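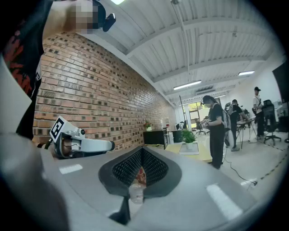
Demo day at Skekier, handheld grippers out

Handheld grippers or teleop for teaching small-object tasks?
Forum > Manipulation > Collecting demonstrations

moradi_bench
Started 20th February

We have 1680 demos of picking up small things and setting them down again, all recorded with handheld grippers, and the arm has learned to do it with the confidence of a man parking someone else's car. It gets to the object fine. Then it hovers. Then it closes its fingers next to the object and carries the air very carefully to the tray.

My boss wants to scrap the handhelds and go to teleop on the real arm. I'm the one who would have to sit there driving it, so I have feelings on the matter. Has anybody gone from one to the other and been glad?

ketchup_kinematics
Went from teleop to handheld and would not go back if you paid me, and they do pay me, though not for that. On the leader arm I got 60 usable demos in a day and needed a lie-down. With the handhelds people forget they're holding a tool after half an hour and just do the job.

Your problem smells like the hovering is in the data. Watch your own people. I bet they hover.

oldservo
Disagree with the above, as is tradition.

If you drive the real arm, every demo is something the arm can do, by definition. With a handheld you're recording a human wrist, and the human wrist is a show-off. We had an operator who turned lids with a lovely little roll at the end that our arm could only copy by hitting its own joint limit and shutting down. He was our best operator, too.

Teleop is slow and boring and you can trust it.

KanchanK
Kanchan Katiyar here, I ran the Letby pick-and-place sessions. Both of you are right, which I realize is no use to anyone.

What fixed the hovering for us was one rule for operators: don't stop until you're holding it. People new to the handhelds tend to approach, pause to line up, then close. The model sees a lot of frames of doing nothing just above an object and concludes that doing nothing is a big part of the work. I've had jobs like that.

We went back through 2554 demos and threw out 312 for pausing. The next model picked things up.

moradi_bench
I have now watched an hour of our own footage. We hover. We hover like we're being paid by the hour, and we are.

oldservo
So your data is bad and your model is faithful. Put that on a mug. I'd still want a batch from the real arm in there to keep it grounded.

ketchup_kinematics
A batch, fine. A small one. Draw straws for who drives.

Also, moradi, what shape are your grippers in? Ours were shedding tracking for a week and it was operators turning the marker toward their own shirt. Perfectly good grasp, and the pose in the log goes for a walk across the room.

moradi_bench
Markers are fine as far as I can tell. Cleanliness I will not be taking questions on. There was fluff sitting on one of the bodies this afternoon with a bit of blue thread in it, and I'd like to say it was the first time.

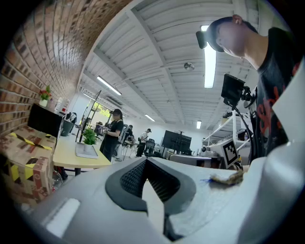
Re: Cleaning and operator habits (split from the main thread by moderator)

AbbasH_mod
Splitting this off before it swallows the original question. Abbas Hosseinzadeh, moderator, owner of one lint roller.

Fluff on the housing is harmless until it migrates. Once it's in the mesh on the finger pads it changes the grip on anything light, and your operators will quietly squeeze harder to make up for it. Then you've taught the arm to squeeze. Wipe the pads at every break.

wristwatcher
Every break? We do ours at the end of the week and the Herkell pads look the same as they did in September.

AbbasH_mod
They looked the same to me as well – then I put a clean pair next to them.

KanchanK
Every break is a bit much for big boxes. For small light stuff I'm with Abbas. I would add: swap operators between stations. One person at one table all day gives you a model that knows that person and that table, and has no wider interests.

oldservo
None of this comes up with teleop, I'll just mention.

ketchup_kinematics
No, with teleop you get backlash in the leader arm and a sore neck. Different hobbies.

moradi_bench
Decision from upstairs: we keep the handhelds, re-record the small objects with Kanchan's no-stopping rule, and do one batch on the real arm. Straws were drawn. I start driving on Wednesday.

oldservo
Welcome. Bring a cushion.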